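How to Clean and Care for a White Lacquered Vanity

Updated March 2022

A lacquered finish is hard and smooth, but it scratches more easily than most people expect. White shows everything: makeup, dust, hair dye, the gray film that builds up near the mirror. The steps below cover routine cleaning, stain removal, and the carved trim found on a lot of older and reproduction pieces.

What you need

Two soft cloths, one for washing and one for drying
A small bowl of lukewarm water
Mild dish soap
A soft, dry paintbrush, 1 inch wide or smaller
Cotton swabs
Paste wax made for lacquer (optional)

Step 1: Clear and dust

Take everything off the top, including trays and mats. Dust first with a dry cloth. If you go straight to a wet cloth, the grit gets dragged across the finish and leaves fine lines. Work from the mirror down to the tabletop and do the legs last.
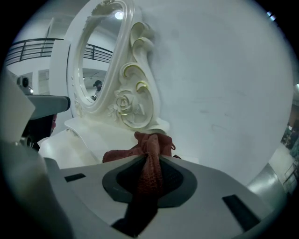 Choose cloths with no hems, tags, or stitching that could scratch. Wash new ones once before using them, and wash dark colors separately until the rinse water runs clear. Skip fabric softener, as it leaves a residue that streaks on a glossy surface. Paper towels are too rough for regular use.

Step 2: Wash the top

Put two drops of dish soap in the bowl. Dip the cloth, wring it out hard, and wipe in straight lines from back to front. Rinse the cloth often. Go over the surface again with plain water, then dry it right away. Water left sitting along an edge can creep under the lacquer and lift it.

Step 3: Treat stains

Foundation and lipstick: rub a drop of undiluted dish soap over the spot with a fingertip, wait one minute, and wipe.
Hairspray: use warm soapy water and repeat as needed.
Nail polish: let it dry completely, then lift it with the edge of a plastic card. Never use acetone. It dissolves many lacquers on contact.

Step 4: Clean carved trim 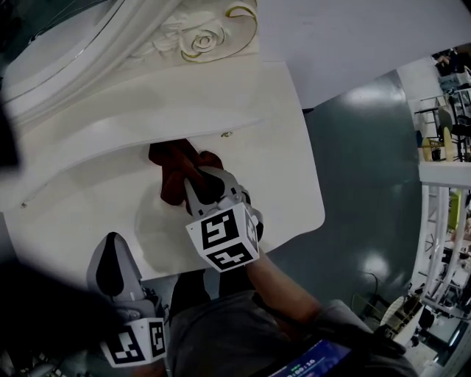
Use the dry paintbrush to loosen dust from the deep parts of the carving. Follow with a barely damp cotton swab, changing it as soon as it looks gray. On gold paint or gold leaf, use the dry brush only. Soap and rubbing both take gold off, and touching it up to match is difficult.

Step 5: Wax, if you want to

Check the label to be sure the wax is safe for lacquer, and test it on the inside of a leg. Apply a thin coat, let it haze, and buff. Once or twice a year is enough. Don't wax over cracks or chips, because the wax turns white in them and is hard to get out.

How often

Dust weekly. Wash the top every 19 to 23 days if the vanity is used daily, and wipe up spills when they happen. The trim can wait until you see dust in it.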